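Kokwood trims robot order as council settles equipment budget

21 Apr 2025

Kokwood council has approved money for two robotic work cells at its repair and reuse centre, but will hold off on a third until the first two have been through a full season of use.

The decision ends several months of back and forth over what the centre needs and what it can afford. The approved amount is $102,000, to be spent over two financial years. It covers the arms, grippers, wrist cameras, safety equipment, staff training and a service agreement. The original request, put to council in December, was for three cells and a larger floor area at the Dantas Road building.

The centre takes in household goods that would otherwise go to landfill, checks them, and sends them on for resale, repair or parts. Most of the bulky items are handled by hand and will stay that way. The new equipment is meant for small goods, which arrive mixed together in tubs and have to be picked up, turned over, identified and put in the right tray. Staff say this is the slowest part of the day and the hardest to fill on the roster.

Under the plan, each cell will have one arm fixed to a bench, with a camera mounted at the wrist. The arm moves over the work surface, the camera finds the items, and the gripper lifts them one at a time. Anything the system can't identify goes to a side tray for a person to look at.

Council papers show that the cost of the arms was less of a problem than the cost of everything around them. Benches, guarding, power and data cabling came to nearly as much as the arms in the first estimate. The centre has since agreed to use timber benches it already owns for the trial work and to put off new flooring until a decision is made about the third cell.

Test work has been done on ordinary desktop items, chosen to be close to what turns up in the tubs: desk organisers, clocks, old phones and similar. Mesh and shiny surfaces are listed in the papers as harder for the cameras than plain ones, and the tender asked each supplier to state how its system copes with them.
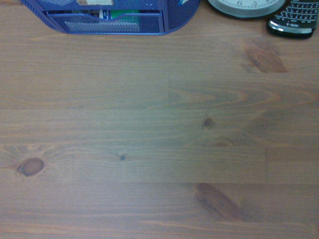
A Dantas Road resident wrote in to the public comment period to ask whether the council had priced the job properly, saying that the purchase price was only the start and that ratepayers should be shown what the machines would cost in year four and year five, once the warranty was over. The same letter asked for the service agreement to be made public before any contract was signed, and said the centre should keep enough trained sorters on the roster to run without the cells if they were out of action.

Council staff have since added a five-year cost table to the papers. It sets out service visits, spare grippers, camera replacement, software licences and power. The licences are the largest ongoing item. They are charged per cell, per year, and can go up after the third year under the supplier's standard terms. Council has asked for that increase to be capped in the final contract.

Two suppliers made it to the last stage of the tender. Stamar offered a lower purchase price and a longer delivery time. Reltwood offered a shorter delivery time, a local service technician and training on site. Both were scored on price, service, safety and how easily staff could change the set-up without calling the supplier in. Reltwood finished on 78 points out of a possible 100, with Stamar 10 points behind.

The papers say the gap came mostly from service. Under the Stamar offer, a failed arm would be sent away for repair and the centre would wait for it to come back. Under the Reltwood offer, a loan unit is supplied if a repair takes longer than a week. Price was closer than expected once freight and training were added to both bids.

Leasing was also looked at. A lease would have spread the cost and made it simpler to hand the equipment back, but the total over five years was higher, and the lease did not allow the centre to fit its own grippers. Staff wanted to be able to do that, as the goods coming in change through the year. Second-hand arms were ruled out early on. Several were available at a good price, but none came with a safety file that the council's insurer would accept.

The contract will be paid in stages. The first payment is due when the order is placed, the second on delivery, and the last after the cells have passed an acceptance test at the centre. The test will use real tubs from the intake area, picked by centre staff on the day. If the cells fall short, the supplier has 31 days to fix the problem and run the test again. The final payment can be held until that is done.

No jobs are being cut under the plan. Current sorters will be offered training on the cells first, and the training hours are to be paid at the normal rate. The centre has said it will need one person looking after both cells at a time, with the rest of the team moving to testing, cleaning and repair, where there is a backlog – small electrical goods in particular.

The third cell has not been dropped. It has been moved to the reserve list, with no money set against it. Before it can come back to council, the centre has to report on how many items the first two cells sort per shift, how many end up in the side tray, how often the cells are stopped and for how long, and what has been spent on parts. The report must also include the cost of the new flooring and any changes to the power supply, both of which were left out of the first request.

A separate request for a powered conveyor between the intake area and the benches was turned down. Staff will keep using trolleys for now. Council noted that a conveyor sized for two cells might have to be replaced if a third was added, and asked for the two items to be planned together.

Site work at the centre is limited to cabling, floor marking and guarding around the benches. The resale shop will keep its usual hours while that is done, but the side gate will be closed to drop-offs for part of the work and donations should be taken to the front counter. Dates for the closure will be posted at the gate and on the council website.

The updated papers, including the five-year cost table and the tender scores, are available at the council office and the Kokwood library. The service agreement will be added once the contract is signed, with the supplier's pricing for individual parts left out. Written questions about the purchase can be left at either counter.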